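Thread on the Steralitz parole matter, November 2021. I have read the full decision, all 7 pages.

The board denied release. The stated ground is an incomplete program record. Conduct inside is not mentioned.

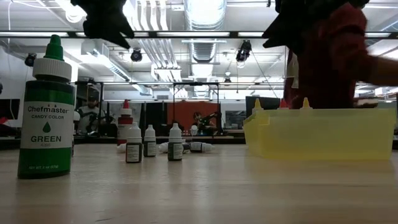
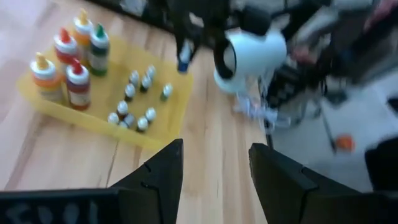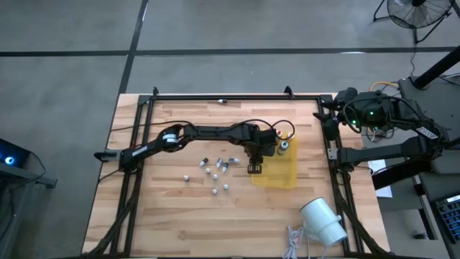
The next review is in April. Counsel can file a written objection before then, limited to 350 words, with a $935 filing fee. Objections must cite the record by page. The clerk in Wandness sorts them by colored tab, and the tabs in my copy are the same green as the Chefmaster label says in the first picture. Green means procedural.

The Stevum county court has no role at this stage. It hears appeals only after the objection is ruled on.

Transcript requests go to the Tipoki office.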